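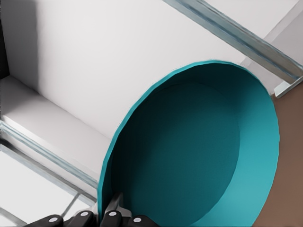 How to Mix and Use Limewash on an Interior Brick Wall

Limewash is lime putty thinned with water. It soaks into brick and plaster and dries to a flat, slightly cloudy finish. It costs less than most masonry paint, and it doesn't peel the way a film paint does when the wall behind it is a little damp.

These steps are for bare brick or old lime plaster indoors. If the wall has been painted with latex, limewash won't grip. Strip it first or use a mineral primer made for the job.

What you need

Aged lime putty, one small tub
Clean water
A bucket with a lid
A second bucket for straining
A paint strainer or an old nylon stocking
A drill with a paddle mixer
A wide masonry brush with soft bristles
A spray bottle
Lime-safe pigment, if you want a color
Goggles, rubber gloves and long sleeves

Lime is caustic. Wear the goggles from the moment you open the tub until everything is washed up. If any gets in your eye, rinse with plenty of clean water and get medical help right away.

Step 1: Prepare the wall

Brush off dust, loose mortar and cobwebs with a stiff brush. Fill gaps with lime mortar, not cement, and let the repairs cure fully. Tape the baseboards and cover the floor. Splashes dry white and are hard to get out of wood grain.

Step 2: Mix the wash

Put one part putty in the bucket and add an equal part of water, a little at a time, mixing slowly. Once it is smooth, add more water until it looks like whole milk. Most people make it too thick. A thick coat cracks and dusts off on your sleeve.

Pour it through the strainer into the second bucket. Put the lid on and leave it overnight.

Step 3: Add pigment

Stir 500 grams of pigment into warm water before it goes in the bucket. That is enough for a fairly strong color in a large batch, so start with much less if you want a tint. Wet limewash is far darker than dry, so brush a sample on a spare brick and wait a day. Write down the amounts - matching a second batch by eye is close to impossible.

Step 4: Apply the first coat

Mist the wall until it is damp but not running. Stir the bucket, then brush the wash on thinly in short crisscross strokes. It will look almost clear at first. Keep a wet edge and stop only at corners. Stir again every few minutes, as the lime settles fast.

Step 5: Add more coats

Leave at least 24 hours between coats and mist the wall each time. Plan on 2 coats over old limewash and up to four over new brick. My own hallway got three in 2013 and has been touched up once, one February, where the coats rub.

Cleaning up

Rinse brushes and buckets with water before the lime dries. Leftover wash keeps for months in a sealed bucket, away from frost. Pour an inch of water on top before you close the lid, and stir it back in the next time you use it.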